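March 2024
Notes by Leif Hovland

Handout 6: Correcting a grasp with tags on the part

Last time we covered hand-eye calibration, where a printed sheet of markers on the table ties the arm's coordinates to the camera's. Today is about what to do with the error that is left over. The method is the one used in the Skemola work, and the first part of your lab report will be based on it.

There are two views to keep apart. The workspace view sees the table, the arms and the tray from a fixed point. The wrist view moves with the gripper.

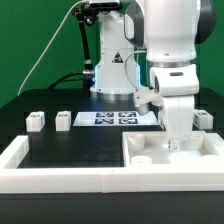
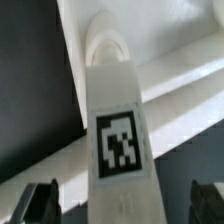 Hsiu-ying Hsu asked why the wrist view is needed at all if the fixed camera already sees the tags, and whether a better calibration of the fixed camera would give the same result for less work. It is a fair question, and the rest of this handout is mostly an answer to it.

1. Where the error comes from

The fixed camera is far from the part. A tag that covers few pixels gives a poor estimate of tilt, and the estimate can jump between two answers that fit the corners almost equally well. On top of that you have the calibration error, the error in the arm's own joint readings, and any small shift in the table since the calibration was done. These add up. A better calibration makes the second term smaller and leaves the others alone.

The wrist camera is close to the part at the end of the approach. The tag covers many more pixels, and what we measure is the pose of the part relative to the gripper. The long chain from fixed camera to table to arm base drops out. You still need the offset between the wrist camera and the fingers, but that offset is short and rigid and you can check it in a few minutes.

2. The method

Step one is a coarse move. Use the pose from the fixed camera to bring the gripper above the part, with enough clearance that a bad estimate can't cause a collision.

Step two is the wrist reading. Stop the arm, wait for it to settle, and read the tag. Take several readings and use the median for position. Don't average the rotations as if they were plain numbers - use the quaternion routine from Handout 4.

Step three is the correction. Work out the difference between the pose you have and the pose you want at grasp, and send it as one small move. If the move is larger than the limit, go back to step one. A large correction nearly always means a wrong tag ID or a flipped pose.

Step four is the descent and close. No vision is used here. The fingers may hide part of the tag, and blur is common at short range, so a reading taken at this point is worth less than the one from step two.

3. Results from the Flevport trials

The full set is 3000 grasps. With the fixed camera alone, 13 percent failed. Most of those were contact on one finger before the other, which pushed the part over. With the wrist correction the failures were 31 grasps in all, out of the same number of attempts.

The cost is time. Stopping and reading took longer than the correction move itself, and the Birkville group dropped the settling wait to get it back. Their readings got noisier and they put the wait back in - see the Chou report for the plots.

Failures with the correction on were of two kinds. In one, the tag was at a steep angle to the wrist camera and the pose flipped. In the other, the label was not flat or not square on the part. The second kind is easy to miss. The software reports the pose of the label, and if the label sits crooked on the part the grasp will be off by the same angle every time. Measure each label's offset once and store it with the ID.

4. For the lab

Run 55 grasps with the correction off and the same number with it on. Log the size of every correction, including the ones you reject. Plot correction size against tag angle. Report failures by kind, using the two kinds in section 3, and add a third if you need it.

Hsu's question should be answered again in your own report, using your own numbers. If your fixed camera does well enough without the correction, say so and show the spread.

Reading for next time: Handout 7, sections 1 and 2. Bring your calibration files.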